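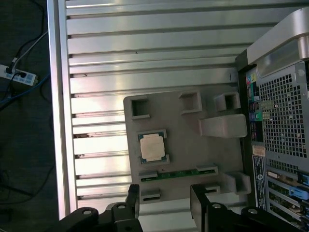 Inicio > Diario de casa > Mudanzas y alquileres

Llevábamos meses diciendo que había que buscar piso y al final nos pusimos en serio en junio, que es cuando se pone todo el mundo (y así nos fue). Mi hermana Amra hizo una lista con 17 anuncios, todos en el barrio de Bradari o muy cerca, y yo me encargué de llamar. De los 17 contestaron la mitad, y de esa mitad varios ya estaban alquilados desde hacía semanas pero seguían colgados en la web, cosa que me pone de un humor malísimo.

El primero que vimos era precioso en las fotos. Luego llegabas y el salón daba a un patio donde había que encender la luz a mediodía. El segundo tenía una terraza estupenda - de verdad, cabía una mesa para seis - pero en la cocina no se abría la nevera y la puerta a la vez. Amra quería quedárselo igual, por la terraza, y estuvimos discutiendo todo el camino de vuelta en el autobús.

El que nos gustó lo llevaba la agencia Hodžić, un tercero sin ascensor con alrededor de 40 metros, dos habitaciones pequeñas y un pasillo larguísimo que no sirve para nada y que a mí me encanta. Nos lo enseñó Radka Pavlović con toda la paciencia del mundo, y eso que volvimos tres veces: una por la mañana, otra por la tarde y otra para medir el hueco de la lavadora. Firmamos por un año con 4 semanas de preaviso. Todavía nos falta pintar el cuarto de Amra, que duda entre dos verdes idénticos.

Compartido 4 veces · 3 comentarios

Selma Stojanovska: ¡Enhorabuena! ¿Os han pedido aval? A nosotros sí, y fue un lío.

Sorin Berisha: Gracias, Selma. Aval no, solo fianza y las nóminas.

Velimir Omerović: Yo me habría quedado el de la terraza.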